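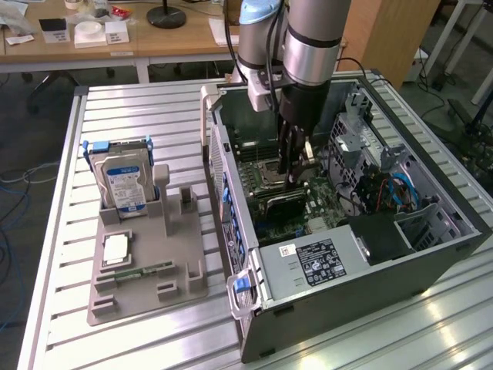 Tower on its side with the panel off; drive, processor and memory module in the parts tray.

October 24, 2024
Bench notebook, Mirnness workshop
Entry by J. Wojcik

Work continued on the parts layout for the Zurkby workstation refurbishment. The tray now has a place for each of the three items handled at this bench: the hard drive upright in the back left slot with its rails clipped on, the processor in the shallow pocket in front of it, and the memory module in the long slot below that. The drive is to be stored with the label facing the front of the bench so that the serial number can be copied into the log without lifting it.

The pocket for the processor was reprinted in May and the fit remains satisfactory. The memory slot is still tight at one end. Verna Szabo has asked that it be opened up slightly before the next batch, and I agree. Parts should be lifted from the slot by the short edges only.

Towers are to be laid on their sides with the carrying handle toward the back of the bench. This keeps the blue latch near the front, within easy reach, and leaves the power supply label readable. Removed side panels go on the Sorensen rack, upright, grey dividers between them.

Stock: 200 units received under this job, 191 entered in the log. The remaining units are on the lower shelf and have not been opened. Carton 10 is missing its packing slip; Curkar has been asked for a copy.

Thermal paste is low. One tube left in the drawer, order submitted. Colleagues using the bench in the meantime are asked to record each application on the drawer sheet.

To do: open the memory slot at the tight end, print a second tray, relabel the rack. V. Szabo to check the revised drawing before it goes to the printer.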